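Gripper closes before it reaches the part: how to find the cause

Written by Mostafa Benkirane, Devthorpe workshop notes

This fault came to us in September and it cost us two days, so I write the steps in the order I would do them now. The symptom is simple. The arm goes to the pick position, the fingers are already closed, and either they push the part away or they stop short and the program reports a successful pick. The second case is worse, as the arm then carries nothing to the next station and places nothing there.

Before you start

Press the stop button and wait until the arm is still. Set the speed to 4 percent for all tests on this page. Keep your hands outside the work area when the drive is on, also at low speed. Our fingers close with enough force to hurt.

Step 1. Repeat the fault with one part

Take everything off the board except one small part. We use a white piece on a dark gray board, so the camera has good contrast. Run the program one line at a time and stop at the line before the descent. Look at the fingers and write down if they are open or closed. Then look at the value on the controller screen. If the two do not agree, go to step 3.

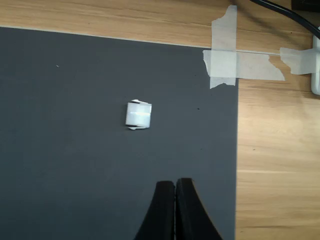 Step 2. Check the order of the commands

Open the program and find the approach block. The open command must come before the move, and there must be a wait after it. In our program Naledi Mkhize found that the wait was deleted when somebody copied the block from an older job. The open command was sent, but the next command replaced it before the fingers could move. Put back the wait with 32 cycles and try again.

Step 3. Check the zero position

When the controller says "open" and the fingers are closed, the zero is lost. This can happen if the power was cut during a grip.

Remove the part from the board.
Choose Service, then Gripper, then Home.
Confirm, and watch a full opening and closing.
Switch off, wait 13 seconds, switch on and read the value again.

If the value changes after the restart, do not continue to work with it. Change the encoder cable first. Ayman Fawzy had this on the Plimside cell and a new cable solved it.

Step 4. Correct the success check

Our check was looking only if the fingers had stopped moving. Closed fingers with nothing between them also stop. Add a minimum width of 2 mm, and send the arm to the safe position if the width is smaller.

Step 5. Return to normal speed

Do the pick at low speed first, then at half, then at full. If the fault comes back only at full speed, the wait from step 2 is still too short. Save the program under a new name and keep the old one until the end of the week.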